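Endale Street Tenants Assoc. - minutes, August meeting

Started 7:05 pm, ground floor lounge. Chair: Bongani Ntuli. Notes: Amanuel Hailu (typing as we go, sorry for gaps).

Last minutes: approved. One fix, the bike room key deposit is refundable. Was written down wrong.

1. Water shutoff
Gindeck replacing the riser valves on the east side. Water off 9 am to mid afternoon, two days, dates to be posted in the lobby. Bongani asked for 48 hours notice in writing, they said yes on the phone. Want it in email. People on upper floors asked about bottled water for anyone who can't do stairs. Gindeck to confirm.
ACTION: Bongani to chase the email.

2. Laundry room
Dryer 2 still eats cards. Fistmont came out, said it was the reader, left, same problem next morning. Long discussion. Some want coins back. Some really do not want coins back. No vote. Agreed to ask Fistmont for a new reader or a refund of lost credit, names of people owed on the sheet by the door.
Lint. Please clean the lint trap. Asked again to put this in the minutes so here it is.
ACTION: Amanuel to write to Fistmont, attach sheet.

3. Heat
Complaints from last winter not closed out. Landlord says boiler was serviced in spring, no paperwork seen. Ask for the paperwork before October. 16 apartments signed the letter so far, more welcome, copy is with Amanuel in the evenings after 6.

4. Money
Balance $239 after printing and the hall lights. Dues are slow. Question from the floor about whether dues cover the summer cookout, answer is no, that was passed hat. Receipt for the folding chairs still missing, if you have it put it under Amanuel's door.

5. Pest control
Dostomex visit went ok, they did basement and trash area only. Mice reported on 3 and 4. They will do inside apartments if asked but you have to be home. Sign up in lobby. Discussion of whether the traps are safe with cats. They say yes, want to see the label anyway.
ACTION: Bongani to get product label from Dostomex and post it.

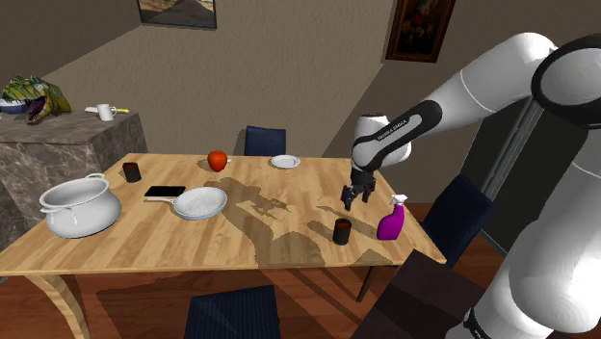

6. Trash and recycling
Cardboard has to be flattened, super says the pickup crew leaves it otherwise. Bags in the hallway overnight again, mostly second floor. Reminder note going up, friendly tone this time. Someone offered to translate it to Spanish and Amharic, thank you.
Bulk pickup: couch by the side gate is not anyones apparently. Super will call the city.

7. Front door
Closer is too strong, hard with a stroller or a walker. Super can adjust, has not yet. Buzzer for the 5th floor is working agian.
ACTION: Bongani to talk to super this week.

AOB
Package room. Ask drivers to stop propping the door. No other ideas, back on the agenda next time.
Lounge lights on a timer now, button is left of the door.

Next meeting same time, same room. Heat goes first on the agenda.

Closed 8:20 pm. AH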